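케브비, 양팔 로봇용 작업 계획 소프트웨어 '프레라리' 새 버전 공개

로봇 제어 소프트웨어 업체 케브비(Kevby)가 양팔 로봇용 작업 계획 도구 '프레라리(Prerari)'의 새 버전을 9월에 내놓았다. 이번 버전은 옷감이나 끈처럼 모양이 쉽게 변하는 물체를 두 팔로 다루는 기능에 초점을 맞췄다. 회사는 청바지의 허리 고리에 벨트를 끼우고 빼는 동작을 주요 시험 과제로 삼았다.

기존 버전은 두 팔의 궤적을 각각 계산한 뒤 충돌 여부만 따로 검사했다. 한쪽 팔이 벨트를 당기는 동안 다른 쪽 팔이 잡고 있던 천이 밀리면 계획을 처음부터 다시 세워야 했고, 그때마다 동작이 멈췄다. 새 버전에서는 두 그리퍼 사이의 거리와 당기는 방향을 하나의 제약 조건으로 묶어 계산한다. 천이 움직여도 남은 경로만 수정하며, 계획 갱신 주기는 98밀리초다.

인식 부분도 바뀌었다. 머리 쪽 카메라 영상으로 옷의 방향과 허리선 위치를 먼저 추정하고, 그리퍼가 가까이 접근하면 손목 카메라 영상의 비중을 높인다. 두 영상의 추정값이 크게 어긋나면 팔을 멈추고 다시 관찰하도록 했다. 개발을 이끈 나탈리나 사르토리는 "벨트 끝이 손가락에 가려지는 구간에서 실패가 가장 많았다"며 "손목 카메라로 넘어가는 시점을 조정하는 데 시간을 제일 오래 썼다"고 말했다.

청바지와 벨트를 이용한 양팔 작업
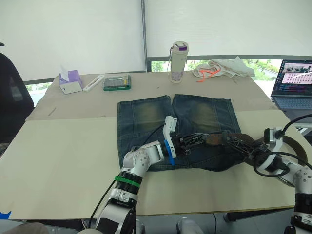
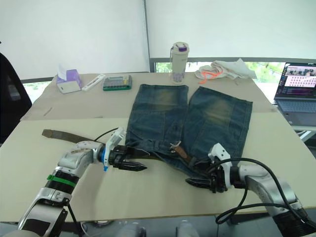
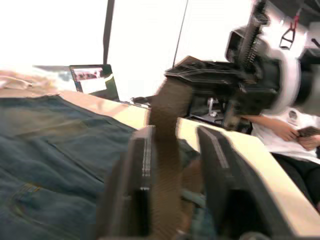
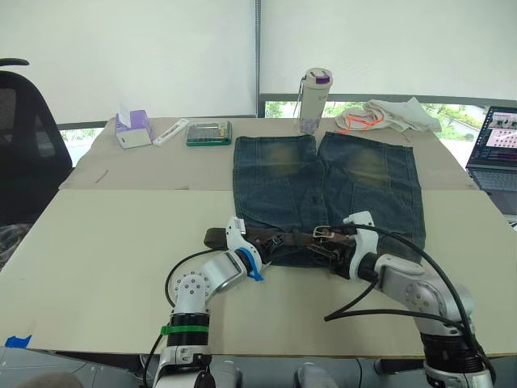

케브비는 모두 2,028회의 작업 기록을 모아 계획기의 매개변수를 맞췄다고 밝혔다. 기록에는 성공한 시도와 함께 벨트를 놓치거나 고리에 걸린 시도도 들어 있다. 실패 기록은 원인에 따라 29개 유형으로 나눠 표시했으며, 사용자가 자신의 현장에 맞는 유형을 추가할 수 있다.

기록을 살펴보는 도구도 함께 제공된다. 카메라 영상과 관절 값, 그리퍼 개폐 상태를 같은 시간축에 놓고 재생하며, 계획이 수정된 지점에는 표시가 붙는다. 특정 시점을 골라 그때의 상태에서 계획만 다시 돌려 볼 수도 있다. 시험을 맡은 아가타 카르보네는 "예전에는 로그 파일을 따로 열어 시각을 일일이 맞춰야 했다"며 "지금은 한 건을 확인하는 데 10분 정도 걸린다"고 설명했다.

한계도 있다. 두께가 얇고 잘 늘어나는 끈에서는 위치 추정이 불안정하고, 옷이 뒤집혀 있거나 여러 겹으로 뭉친 경우에는 사람이 먼저 펴 줘야 한다. 당기는 힘의 상한도 아직은 작업마다 설정 파일에 직접 적어 넣어야 한다. 회사는 다음 버전에서 힘 설정을 자동으로 제안하는 기능을 넣을 계획이다.

의류 물류 설비를 만드는 바캄(Bakham)은 새 버전을 먼저 받아 반품 의류 정리 공정에 적용할 수 있는지 검토하고 있다. 바캄의 잔니 콜롬보는 기존 제어기와의 연결은 끝났으며 현재는 처리 속도를 확인하는 단계라고 전했다. 현장 도입 여부는 정해지지 않았다.

프레라리 기존 사용자는 추가 비용 없이 새 버전으로 옮길 수 있다. 이전 버전에서 만든 작업 파일은 변환 도구를 거쳐야 하며, 팔 하나만 쓰는 작업은 변환하지 않아도 그대로 실행된다. 변환 절차와 지원 로봇 목록은 제품 설명서에 실려 있다.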